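Segmenting long disassembly demonstrations by contact instead of by time
Posted Oct 25, 2021

I have been putting off writing up the segmentation result because the first version of it was wrong. The numbers I showed at the April group meeting came from a split that leaked: recordings of the same PC case ended up in both training and validation. Jianhua Hou found it in a few minutes by sorting the file list. The results below use a split by case, and they are less flattering.

The problem is simple to state. A desktop teardown is a long task. A policy trained on whole recordings spends most of its capacity on free-space motion, where nothing is decided, and very little on the short stretches where the fingers are near a part. The usual fix is to cut the recordings into fixed windows. We had been using 12 seconds, a value I inherited from the Voltby code and never questioned.

A fixed window cuts through the middle of things. A grasp on a drive carrier can begin in one window and end in the next, and neither window contains the whole grasp. Deming Dong suggested cutting on gripper state instead: a segment opens when the fingers start to close and ends when they are open again and the wrist has moved clear. I added a lead-in of 900 milliseconds before each opening cut, so that the approach is kept.

Each segment carries the wrist view and the fixed view. The wrist view is good for finger placement and bad for anything else. The fixed view shows where the arm is relative to the case but loses small parts against the cables.

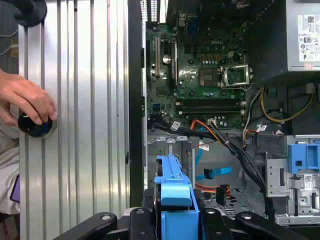
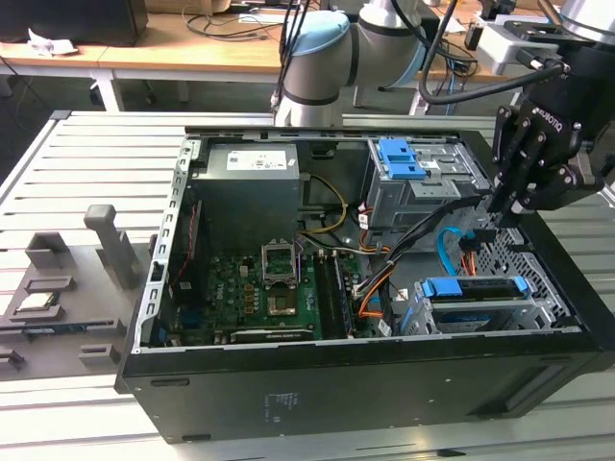

After cutting, we had 3,509 segments. I trained the same network on the fixed-window data and on the contact-segmented data, with the same seed, the same number of gradient steps and the same image augmentation. Evaluation was on 6 held-out cases, none of them used for tuning.

What changed:

Grasp placement on plastic latches and carriers improved clearly. The fixed-window policy tended to stop short and hover. I think this comes from windows that began in the middle of an approach and ended before contact, but I have not isolated it.

Memory modules improved a little. The policy reaches the slot more often but still closes at a bad angle when cables lie nearby.

Cables did not improve at all. A cable pull has no clean end, and the gripper-state rule assigns one anyway. Svend Thoroddsen has argued for a force threshold here, and I now agree with him. Our force signal is noisy enough that it will need filtering first.

One failure is new. The contact-segmented policy sometimes opens the fingers early, in mid-air, while carrying a part. Every training segment ends with an open gripper, so the network sees opening as something that happens after a certain delay. Adding a progress input reduced this but did not remove it. Jessie MacAulay is testing overlapping segments, where each one runs on into the approach of the next.

Two notes for anyone reproducing this. Check the clock offset between the cameras and the gripper log before cutting. Ours drifted over long sessions, and a small offset moves every boundary in the same direction. Also, store the cuts as indices into the original recordings and leave the recordings alone. I re-cut the whole set four times and would have lost a week otherwise.

The segmentation script is in the Mevik repository under tools. The default lead-in there is still zero, so set it by hand until I merge the change.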